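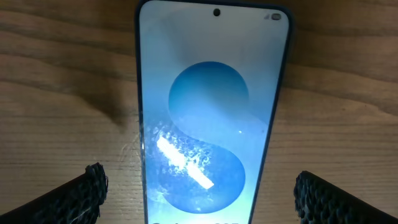
Brândușa Onu 말로는 README 첫 줄에 "이걸로 뭘 학습하면 안 되는지"부터 써놓으라고 한다. 작년 것 받아 쓴 팀이 거기서 한참 헤맸다고. 그래서 그것부터 씀.

Kikness에 없는 것: 폰 말고 다른 물건, 폰이 두 대 이상인 장면, 다른 책상, 사람 손에 폰 건네주기, 화면 터치. 이런 거 필요하면 다른 데이터 찾으세요. 있는 건 책상 위에 놓인 스마트폰 한 대를 양손 로봇이 집어서 옮기는 것뿐임.

Kikness 데이터 카드

만든 곳: Skasville (교내 로봇 동아리)
로봇 별명: Ghiță
나가는 대회: Ulatine 학생부 조작 종목
최종 수정: 2026년 10월 25일 일요일
상태: 대회 제출본 바로 전 버전. 라벨 몇 개 아직 손봐야 됨

한 줄 요약
책상 위 스마트폰 집기/돌리기/옮기기 원격조종 시연. 손목 카메라 좌우 + 관절값 + 그리퍼 개폐값 + 한국어 지시문.

왜 폰이냐
Ulatine 올해 과제가 "얇고 납작한 물건". 책, 카드, 접시, 폰 중에서 팀이 고르는 방식이었음. 카드는 7월에 해봤는데 너무 얇아서 손끝이 책상만 긁고 끝남. 책은 무겁고. 폰은 두께가 좀 있고 옆면을 잡을 수 있어서 폰으로 감. 투표했는데 접시 파가 끝까지 버텼다. 접시 데이터는 여기 없음, 따로 달라고 하면 줌.

화면은 켜둔 채로 찍었다. 꺼두면 까만 판때기라 오히려 쉬울 줄 알았는데, 대회 규정에 "화면 켜진 상태"라고 적혀 있는 걸 뒤늦게 봄. 꺼진 화면으로 찍은 초기본은 다 버렸습니다. 아까웠음.

숫자
전체 에피소드: 197
성공 라벨: 108
실패 라벨: 70
보류: 나머지 전부 (아래 '라벨' 참고)
손으로 키포인트 찍은 프레임: 1,000

키포인트 프레임은 에피소드마다 고르게 뽑은 게 아니라 접근 구간에서 많이 뽑음. 분포 치우쳐 있으니 평가용으로 그대로 쓰면 점수가 이상하게 높게 나온다. 우리도 당함.

폴더 구조
kikness/
 episodes/ 에피소드별 폴더, 이름은 ep_ 뒤에 번호
 labels/ 성공·실패·보류 표, 키포인트
 prompts/ 지시문 텍스트
 splits/ train, val, test 목록
 tools/ 뷰어, 변환 스크립트
 CHANGES.txt 뭐 바꿨는지 (중간에 빠진 날 있음)

에피소드 폴더 안에는
 wrist_left.mp4
 wrist_right.mp4
 joints.csv
 gripper.csv
 meta.json

천장 카메라 영상은 없습니다. 달긴 달았는데 시간 동기가 끝까지 안 맞아서 뺌. meta.json에 top_cam 항목이 남아있는 에피소드가 있는데 무시하면 됨. 지우는 스크립트 돌리다가 중간에 멈춘 듯.

수집 순서 (재현하고 싶은 팀용)

1. 책상부터 치운다. 폰만 남길 것. 컵 같은 거 올려두면 안 됨, 나중에 골라내느라 고생.

2. 조종하는 사람이 리더 암 잡고 홈 자세로. 홈 자세는 tools/home.json에 있음. 손으로 대충 맞추지 말고 꼭 스크립트로 보낼 것.

3. 폰 위치 정하기. prompts/place_list.txt에서 한 줄 뽑아서 그 위치랑 방향대로 놓음. 손목 카메라 쪽에서 세로로 보이게 놓는 것, 비스듬하게 놓는 것 둘 다 있음. 화면은 항상 위로. 뒤집어 놓은 건 하나도 없음.

4. 화면 켜짐 시간 최대로 바꾸기. 안 그러면 찍는 중에 꺼진다. 꺼진 에피소드는 meta.json에 screen_off true로 되어 있음.

5. 지시문 읽고 녹화 시작. 읽는 사람이랑 조종하는 사람은 따로 두는 게 편함. 혼자서 둘 다 하면 페달 밟는 타이밍을 자꾸 놓침.

6. 접근. 그리퍼 벌린 상태로 폰 위까지 가서 내려감. 여기서 급하게 내려가면 손끝이 책상에 닿음. 우리 조종 규칙은 "책상 근처에서는 숨 참고 천천히". 진짜로 조종 안내문에 이렇게 적혀있다.

7. 옆면 잡기. 긴 변 양쪽을 잡는 게 기본. 모서리 잡기는 실패가 많아서 뒤로 갈수록 안 함. 그래서 모서리 잡기는 앞 번호 에피소드에만 몰려 있음, 참고.

8. 들고, 옮기고, 내려놓기. 내려놓을 때 그리퍼를 너무 빨리 벌리면 폰이 돌아간다. 돌아가면 그냥 실패로 안 치고 보류로 넣었음.

9. 끝나면 빈 그리퍼로 홈 복귀. 복귀 구간도 영상에 들어있음. 필요 없으면 tools/trim.py로 잘라 쓰세요. 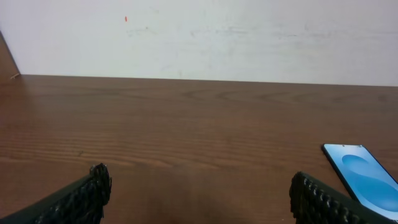
알려진 문제

화면 반사. 조명이랑 각도에 따라 유리에 하얗게 날아가는 줄이 생긴다. 폰 경계를 색으로 찾는 방식은 여기서 자주 깨짐. 유리에 얼룩 있으면 더함. 닦고 찍자고 했는데 솔직히 매번 안 닦았습니다.

배경화면. 파란 계열 화면만 있음. 빨간 배경화면 폰 갖다 놓으면 우리 모델은 폰을 못 찾는다. 색 변형(augmentation) 넣고 학습하면 좀 나아지는데 얼마나 나아지는지는 제대로 안 재봄. 재볼 사람 환영.

배경. 갈색 나뭇결 책상에 밝은 벽. 벽에 작은 불그스름한 자국이 있는데, 특징점 매칭 돌리면 그걸 기준점으로 잡아버리는 경우가 있었음. 다른 방에서 돌릴 팀은 벽 쪽을 잘라내고 학습하는 걸 추천. tools/crop_wall.py 있음. 단, 오른손 카메라 쪽은 기본값이 안 맞아서 직접 숫자 넣어야 함.

손끝 패드. 오돌토돌한 검은 패드 붙여서 찍었음. 매끈한 손끝 쓰는 팀은 잡는 힘 값(gripper.csv의 effort)을 그대로 가져가면 미끄러질 거예요. 같은 부품이어도 닳은 정도가 다르면 값이 달라짐.

시간 동기. 관절값이랑 영상이 가끔 어긋남. 특히 녹화 시작 직후. 앞부분은 조금 버리고 쓰는 걸 권장. sync_check.py 돌리면 심한 에피소드 목록이 나오는데, 이 스크립트도 완벽하진 않다.

조종 버릇. 조종한 사람이 몇 명 안 돼서 버릇이 그대로 들어감. 예를 들면 잡기 직전에 한 번 멈칫하는 거. 모델이 그것까지 배웠음. 멈칫하고 가만히 있다가 타임아웃 나는 게 우리 모델 실패 1위.

왼손/오른손. 과제 대부분이 한 손으로 되다보니 반대쪽 손은 놀고 있는 시간이 길다. 양손 협동 데이터라고 기대하고 받으면 실망함. meta.json의 active_hand 보고 거르세요.

라벨

성공: 폰이 목표 위치 안에 있고, 화면이 위를 보고, 그리퍼가 완전히 떨어진 상태로 끝남.
실패: 못 잡음, 떨어뜨림, 중간에 비상정지.
보류: 도착은 했는데 방향이 틀어짐. 또는 라벨 단 두 사람 의견이 다름.

보류를 성공으로 칠지 실패로 칠지 싸우다가 그냥 따로 뺌. Ulatine 채점표는 방향까지 보니까 대회용이면 실패로 넣는 게 맞을 듯. 집기 자체만 배우게 할 거면 성공에 넣어도 됨. 우리는 두 가지 다 돌려봤고 제출은 앞의 것으로 함.

라벨은 두 명이 따로 보고 맞춰봄. 키포인트는 한 명이 다 찍음. 그래서 키포인트는 일관성은 있는데 그 사람이 틀리면 다 틀림. 폰 위쪽 모서리 순서가 바뀐 프레임을 몇 장 발견해서 고쳤고 더 있을 수 있음. 발견하면 알려주세요.

지시문 예

"폰 집어서 왼쪽으로 옮겨줘"
"휴대폰을 책상 가운데에 똑바로 놔줘"
"핸드폰 좀 벽 쪽으로 밀지 말고 들어서 옮겨"
"스마트폰 돌려서 세로로"

폰, 휴대폰, 핸드폰, 스마트폰 일부러 섞음. 사투리도 넣자는 의견이 있었는데 시간이 없어서 못 함. 영어 지시문은 prompts/en에 있는데 번역기 돌리고 한 번 훑은 수준이니 논문에 쓸거면 다시 보세요. 맞춤법 틀린 지시문은 안 고쳤음. 사람이 실제로 그렇게 치니까.

분할

splits/ 밑에 train.txt, val.txt, test.txt. 무작위로 섞은 게 아니라 폰 놓는 위치 기준으로 나눔. test에는 train에 없는 위치가 들어있음. 무작위로 섞어서 점수 내고 우리 점수랑 비교하지 말 것. 이거 작년에도 말 나왔던 부분.

보류 에피소드는 어느 쪽에도 안 들어감. 쓰려면 hold.txt에서 직접 가져다 쓰면 된다.

빠르게 써보기

압축 풀고
python tools/view.py 에피소드번호
하면 양쪽 손목 영상이 나란히 뜸. 스페이스바 멈춤, 화살표로 한 프레임씩. q로 끄기. 창 x 눌러서 끄면 프로세스가 안 죽는 버그 있음.

변환은
python tools/convert.py 출력폴더
기본은 영상 크기 안 줄임. 노트북에서 돌리면 오래 걸리니까 줄이기 옵션 꼭 켜세요. 옵션 이름은 --small. 윈도우에서 경로에 한글 있으면 죽는다. 고칠 예정인데 언제 할지는 모름.

안 되면 제일 먼저 볼 것: gripper.csv의 부호. 우리는 벌림이 양수. 반대로 쓰는 라이브러리가 많아서, 반대로 넣으면 로봇이 폰 앞에서 손을 꽉 쥐고 내려간다. 실물에서 이러면 화면 깨짐. 꼭 공중에서 먼저 테스트.

사람이랑 개인정보

알림은 전부 끄고 찍는 게 규칙. 그래도 영상에서 이름이나 메시지가 보이는 구간을 발견하면 에피소드 번호만 보내주세요, 바로 뺍니다. 음성은 녹음 안 함. 조종자 이름은 meta.json에 안 넣고 op_a, op_b 식으로 적음.

쓰는 조건

수업, 동아리, 대회 연습: 마음대로. 출처에 Skasville Kikness라고 적어주면 됨.
상업용: 먼저 물어보기.
재배포: 이 README 같이 넣어주세요. 특히 맨 앞 문단.

Ulatine 같은 종목 나오는 팀도 써도 됩니다. 단 대회 전에 받아간 팀은 제출 서류 외부 데이터 칸에 꼭 적을 것, 안 적으면 서로 곤란해짐.

할 일

- 보류 라벨 다시 보기
- top_cam 항목 지우기
- 뷰어 창 닫기 버그
- 다른 색 배경화면으로 추가 촬영 (대회 끝나고)
- 모서리 잡기 다시 찍을지 정하기
- 조종 안내문 그림 넣어서 다시 쓰기. 지금건 우리끼리만 알아들음
- Ghiță 왼손 케이블 타이 교체하고 홈 자세 다시 재기. 다시 재면 home.json 버전 올려야 됨, 까먹지 말기

문의

동아리방 게시판이나 저장소 이슈에. 제목에 에피소드 번호 써주면 답이 빠름. 시험기간에는 느립니다.

변경 내역 요약

초판: 화면 꺼진 버전. 폐기
둘째판: 화면 켠 버전, 키포인트 없음
셋째판: 키포인트 추가, 분할 방식 바꿈
지금판: 보류 라벨 분리, 영어 지시문 추가, 첫머리에 없는 것 목록 추가

둘째판이랑 지금판은 에피소드 번호가 안 맞음. 중간에 빼고 다시 매겨서 그럼. 대응표는 labels/old_new.csv. 둘째판으로 학습해둔 게 있으면 그 표부터 확인하고 섞어 쓰세요.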